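Nuala Ó Dubhghaill
February 3, 2019

Spent the day going through planner logs from the Cakmont drawer task. The release notes say version 11 "handles clutter." I have some questions about the word handles.

First, the number everyone quotes: 383 clean plans out of 383 requests. A clean plan means the solver returned a path. It says nothing about what the hand did once it got there.

The collision model treats the drawer as five flat boxes. No lip, no give in the plastic. Fine for a simulator. I would like one person at Degefa to tell me what the margin is supposed to be.

Then perception. Translucent plastic is where depth sensors go to make things up, and the fix in this release is a hole-filling filter. A filter guesses. The planner then treats the guess as solid geometry, with no confidence value passed along.
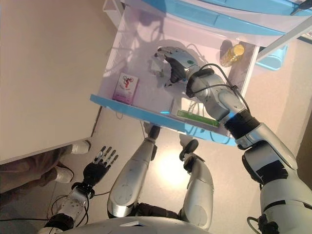

Reaching into the drawer, then the hand over translucent plastic.

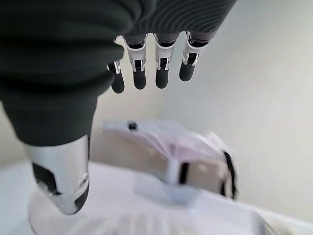 Question I keep getting: why not just collect more data and let the policy learn around bad depth?

Because the training set has the same bad depth in it. You can add another 2,000 runs and the policy will learn the filter's habits, which change the next time somebody tunes the filter. Log the raw depth first. Then we can argue about learning.

Dolores Mahmoud asked if the old Studton planner did any better. Slower, yes. It also refused 269 of the same requests and gave a reason code for each one. I'll take a refusal with a reason over a path I can't explain.

Next up is replaying those refused requests on the new build with the filter off. Config is in the Dutville branch if you want to run it yourself. Set the seed, please.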